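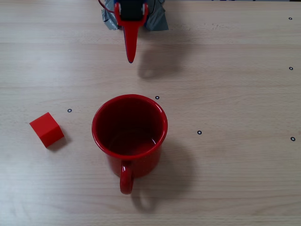
Ritdale Shared House
Minutes of the household and kitchen meeting, 2022-11-06

Chair: Ataahua McPhee
Minutes: Sanaa Fawzy
Apologies: the two residents of the top floor back rooms, and the Inskip lettings office, which sent a written note (see item 6).

The chair opened the meeting at the long table in the ground floor kitchen.

1. Minutes of the last meeting

Agreed with one correction. Under "Laundry" the minutes said the dryer would be serviced by the landlord. It should have said the washer. Sanaa to fix the file copy.

2. Matters arising

The hall light has been replaced. The back gate still sticks and has to be lifted to close. Inskip has been told again. The shelf labels in the pantry have been printed but not put up, and Ataahua will put them up.

3. Mugs

The longest item. Residents had complained by note on the fridge that there are plenty of mugs in the house and none in the cupboard. The chair said she had looked in the shared areas on the morning of the meeting and found mugs on the stairs, on the bathroom windowsill and behind the TV.

Discussion followed on whether people should keep their own mugs in their rooms. It was pointed out that some mugs are personal and some belong to the house, and that newer residents cannot tell which is which. The red mug was given as the usual case. Most people at the meeting had used it, and two had thought it belonged to someone else. It was agreed that the red mug belongs to the house.

Agreed:
House mugs go on the lower shelf to the left of the sink. Personal mugs go on the upper shelf or stay in rooms.
A mug left on the kitchen table overnight can be washed and put away by anyone.
Mugs with chips go in the trash and are not to be kept for pens.
Sanaa will write a short notice for the cupboard door.

A proposal to buy a mug tree was put off. There is not much counter left next to the kettle, and the toaster would have to move.

4. The kitchen table

The table has picked up some grayish smudges. They are faint but can be seen on the pale wood in daylight. One resident thought they came from newspaper, another from the bottoms of pans. No one wanted to use a scouring pad, as the last attempt on the small side table left a dull patch.

Sanaa had asked at the hardware store and was sold a bottle of Fluris wood soap, which she brought to the meeting. The label says to try it on a hidden area first. It will be tried on the underside near the wall end. If there is no change to the color after a day, the whole top will be cleaned, working along the grain with a soft cloth. The table will need to be clear while this is done, and that includes mail.

Oiling the table was also raised. One resident said it should be done every winter. The chair said she would prefer to see how the soap does before anyone buys oil. Left until January.

Trivets: there are 3 in the drawer under the stove. Please use them. Placemats were suggested and did not get support.

5. Small items left out

The chair asked that things from games and crafts be put away at the end of the evening. Small pieces have been turning up on the table at breakfast and some have gone into the vacuum. The craft tin in the living room has a lid that fits and there is room in it.

Items with no clear owner will go in the glass jar on top of the fridge. The jar will be emptied at each meeting. Its contents this time were claimed, apart from a key and a watch strap, which go back in the jar.

One resident asked if the jar could be moved lower, because she cannot reach it without the step stool. Agreed. It will go on the windowsill.

6. Note from Inskip

The lettings office wrote that the yearly inspection of the shared rooms will be in January, with notice given on the board. They ask for clear access to the boiler cupboard. At present the ironing board, the folding chairs and a box marked Truvimine are in front of it. The box holds water filter cartridges bought for the old jug. The jug broke in the summer and the cartridges do not fit the new one. They will be offered on the neighborhood list and thrown out if there are no takers before the inspection.

The folding chairs can go in the shed once the shed has been swept. Ataahua offered to do this.

7. Kitchen money

The kitchen fund stood at $70 after dish soap, trash bags and the Fluris. Contributions stay as they are. The chair reminded residents that coffee does not come out of the fund unless it is the large can for the whole house.

There was a short talk about replacing the fridge. The model looked at was nearly $600 and the meeting felt that this was for the landlord to pay. Sanaa to write to Inskip and mention the door seal and the ice at the back.

8. Cleaning schedule

The present schedule has 4 weeks and starts over. The first floor asked to swap with the ground floor so that they do not always have the week when the bins and the recycling go out together. The ground floor agreed to swap until January and then look at it again.

Wiping the table is now a separate line on the schedule. It had been counted as part of "surfaces" and was getting missed. Crumbs are to be wiped into a hand or a cloth, please, and not onto the floor.

9. Any other business

The lower left cupboard door has dropped on its hinge and catches on the frame. A resident with a screwdriver will look at it.

Tea towels: the clean ones are in the second drawer. Used ones go in the basket by the washer and not back on the oven handle.

A request to paint the kitchen was noted. The resident who asked will bring color cards to the next meeting, along with a rough cost for two coats.

Next meeting: in January, after the inspection. The day will be put on the board.

Actions

Ataahua: pantry labels, shed and folding chairs.
Sanaa: correction to last minutes, cupboard notice, test of wood soap on underside of table, letter to Inskip about the fridge, listing for the cartridges.
All: bring mugs down from rooms and stairs.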